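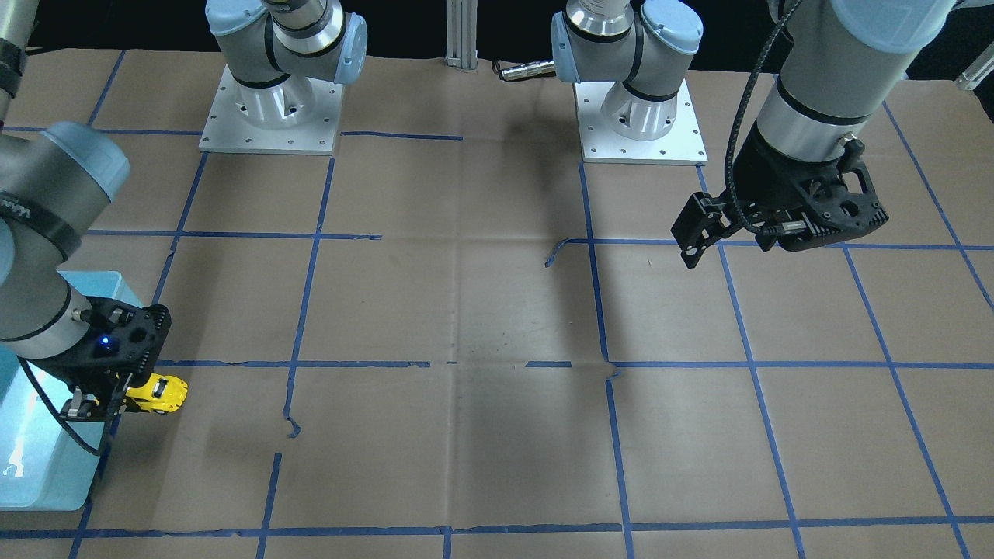

Small yellow car, light blue bin.

Tags: open data, toys, secondhand, CSV

Aguirre Toy Swap Listings

Hi, and thanks for finding this! I'm Marisol Camacho and I've been typing up the paper listing cards from our neighborhood toy swap for longer than I'd like to admit. The cards were going soft in a shoebox, my handwriting is on half of them, and I wanted to be able to search for "fire truck" without getting dust up my nose. So now it's a CSV, and you can have it too.

What's in it

Each row is one card. A card is whatever a family filled out when they brought something to trade: a toy car, a bag of blocks, a puzzle with a piece gone (people are very upfront about missing pieces, bless them). The file is listings.csv and it opens in any spreadsheet program. There's also colors.txt, a short list of the color words I settled on after getting tired of "yellowish" and "kind of mustard."

The columns are

item: what the person called the toy, spelling fixed, otherwise left alone
color: main color, picked from colors.txt
condition: new, good, worn, or parts
wants: what they hoped to get in return, in their own words
season: spring or fall
notes: anything scribbled in the margin

The wants column is my favorite by a mile. One card just says "something quieter."

How I typed it up

Hermenegildo Ayala scanned the fronts and I typed from the scans at my kitchen table. Notes were cut off at 80 characters in the old version of the file, which was my fault (a setting in the import form that I never looked at). They're full length now. If you downloaded the file before October, please grab it again.

A few cards had 2 toys on them. Those got split into separate rows, and both rows carry the same wants text, so don't be surprised when you see the same wish twice in a row. Where I couldn't read a word I put a question mark in square brackets. Teodoro Zepeda wrote in pencil every single time and I'd like him to know I did my best.

What's not in it

No names, no phone numbers, no street addresses. The cards have them, the file doesn't, and please don't ask me for them. There are no prices either, it's a swap! If you want to study what used toys sell for, you'll need a different dataset. I'd also be careful about calling anything a trend. Whoever has a full closet that season shows up, and one family cleaning out a playroom can make it look like the whole neighborhood gave up on train sets.

Using it

Do what you like with it, school projects included. Xóchitl Ventura already made a chart of toy cars by color and it's lovely. A line saying where the data came from would be nice.

If you spot a typo, open an issue and tell me the row and what you think it should say. I check on weekends, mostly with coffee. Bigger fixes are welcome as a pull request, but please keep the column order or my little sorting script falls over.

Last update: Saturday, November 10, 2018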